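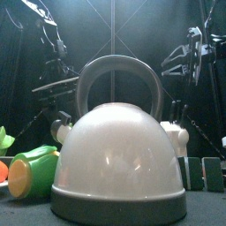 Gikedine opens Arasari test hall for two-arm kitchen handling demonstration

Visitors to see unscripted tabletop work at March open day

Gikedine will open its test hall at the Arasari site to trade visitors, college groups and local residents in March. The open day will centre on a two-arm robot cell set up for kitchen handling work, with live runs from 10 am and a technical talk in the afternoon.

The cell consists of two arms, each fitted with a two-fingered gripper, working over a shared dark tabletop. Items on the table during preparation for the event have included a kettle, a knife block, sponges, a frying pan, a cutting board and a bowl. The layout is changed between runs, and visitors will be invited to propose their own arrangement from the stock of items held at the hall.

Kavitha Rodrigues, head of applied handling at Gikedine, will lead the demonstration.

"A kitchen table is a difficult workspace for two arms," said Rodrigues. "The kettle is large, smooth and glossy. It hides whatever stands behind it and reflects whatever stands in front. A sponge gives when it is gripped and a knife block does not. We would like visitors to see how the cell deals with those differences at normal working speed, including the runs that do not succeed."

Each run will be called by an operator, who will state the task before the arms move. Tasks planned for the day include transferring an item from one arm to the other, righting a cup that is lying on its side, and moving a pan by its handle. Failed runs will be reset and repeated where time allows. The result of every run will be shown on a board at the hall entrance.

Views from the wrist cameras will be displayed on a screen next to the cell. These show the gripper fingers at close range, with the table and the second arm beyond them, and are the views an operator uses when checking an approach.
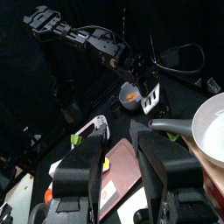
Control software and test record

The cell runs on Esumier, Gikedine's in-house control package. Esumier plans the motion of both arms together and holds one arm back when the two paths would cross. The current release has been in use at Arasari since the hall was refitted.

The cell has completed 2000 logged runs on this release. Of these, 1510 were finished without an operator stepping in. The remaining runs were stopped by the operator or by the software, most often after a poor grip on a curved surface. A summary of the log, sorted by task, will be available in print on the day.

"The stopped runs are the useful ones for us," said Rodrigues. "Anyone who works with grippers will recognise the list."

Finger design

The gripper fingers were developed with Acharya, a tooling workshop that supplies wearing parts to Gikedine. Staff from Acharya will attend with a bench display of used and unused fingers and will answer questions on surface finish, wear and replacement intervals. Fingers can be changed at the cell with hand tools, and a change will be shown during the midday break.

Visiting arrangements

Groups will be admitted to the cell area in parties of no more than 15. Each session includes a short safety briefing, three live runs and time for questions. Visitors must stay behind the marked floor line while the arms are powered. Flat, closed shoes are required. Photography is allowed from behind the line, without flash.

The afternoon talk will cover shared workspaces, collision checks and the handling of round and soft items. It is aimed at engineers and technicians, but no prior knowledge of Esumier is needed. Seats are limited and should be booked through the Gikedine visits desk at Arasari.

There is step-free access from the main gate to the test hall. Parking is next to the goods entrance.

Notes to editors

Gikedine designs and tests robot handling cells for kitchens, canteens and small food premises. Interviews with Kavitha Rodrigues can be arranged through the press office before or after the live runs.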